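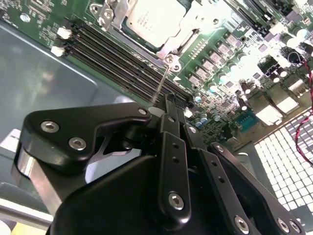 The gripper at a server board, seen from the wrist camera.

Yamila Daza picked up on the second ring, which surprised me, because it was Monday morning and her cell at Sisia had been down since seven.

"Oh, it's running again," she said. "I just haven't signed it off yet."

The cell takes old server boards apart, and in July it began crushing them. Well, one of them. The arm came down for a memory module, the fingers closed on the slot instead, and the force limit that should have stopped everything at 36 newtons never kicked in. I asked what that sounds like. "Like stepping on a cracker," she told me – and she's still mad about it!

The limit was fine on paper. A software update from Kumach had put it back to the factory setting, 200, and the start-up check only asked whether a limit existed (I had to have her repeat that part). They had done 65 boards that way before one sat a little crooked and got squeezed.

What bothers her more is the door. "I'd had my hand in there on Friday, at slow speed, with that same setting," she said. "I was fine. I don't love it."

Now the check reads the number itself, and the fingers press on a load cell before every shift. Slow mode with the door open is gone, which the night crew grumbles about. She's waiting on Kumach for a written answer about the update.

"They said this week," Yamila said. "They said that last week too."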